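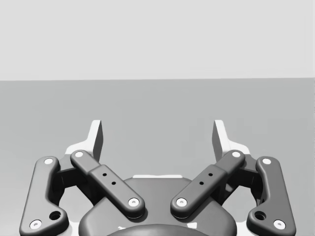 Section 4: Setting up the feed dispenser on a sea pen

Print this page | E-mail this page

Last updated: December 2020

This section covers the Kodico pen-side dispenser with the Naidu control box. If you have the older box with the two-line display, use Section 4A. Finish the walkway mounting in Section 3 before you start.

4.1 Before you fill the hopper

1. Switch the dispenser off at the isolator and hang the tag on the handle.
2. Open the hopper lid and check that the inside is clean. Wipe out any dust or old pellets with a dry cloth. Do not hose it.
3. Check the pellet size printed on the feed sack against the plate fitted in the outlet. The plate size is stamped on the tab.
4. If the plate needs changing, slacken both wing nuts, slide the plate out towards you and fit the new one with the tab facing up.
5. Tighten the wing nuts by hand only.

CAUTION: Keep fingers clear of the outlet until the isolator is off. The spinner runs on for several seconds after power is cut.

4.2 Entering the pen details

1. Switch on and wait for the main menu.
2. Choose PEN, then NEW, and type in the pen number.
3. Enter the number of fish from your latest stock record. At the Osville site, for instance, pen 2 was entered as 1,122 fish.
4. Enter the average weight in grams from your last sample weighing. For the same pen this was 237.
5. Press SAVE. The box works out the total stock weight and shows it on the next screen. Write it in the pen log.

Note: Update the count whenever fish are moved, graded or removed. The box will not ask you to.

4.3 Calibrating the dispenser

You need a bucket with a lid and a scale that reads to one gram.

1. Weigh the empty bucket and set the scale to zero.
2. Swing the spreader arm inboard and lock it with the pin.
3. Hang the bucket under the outlet.
4. Choose CALIBRATE, then RUN. The dispenser gives a single test dose and stops.
5. Weigh the feed and type in the figure.
6. Repeat twice more. If the three results differ by more than a few grams, check the plate for broken pellets and start again.
7. Press ACCEPT, take the bucket away and swing the arm back out over the water.

Calibrate again each time you change feed, even if the pellet size is the same - oil content affects how the pellets run. In damp weather, check it weekly.

CAUTION: Wear a lifejacket at all times on the walkway. Do not lean on the spreader arm.

4.4 If the box shows code 83

Code 83 means the spinner motor has stalled. Switch off at the isolator, remove the outlet guard and clear the blockage with the plastic scraper. Refit the guard before switching on. If the code comes back, contact the Prokosville service desk and ask for Ailbhe Mulligan or Syahrul Siregar.

Go to Section 5 for daily feeding times.

Print this page | E-mail this page
Shares: 2 | Comments: 0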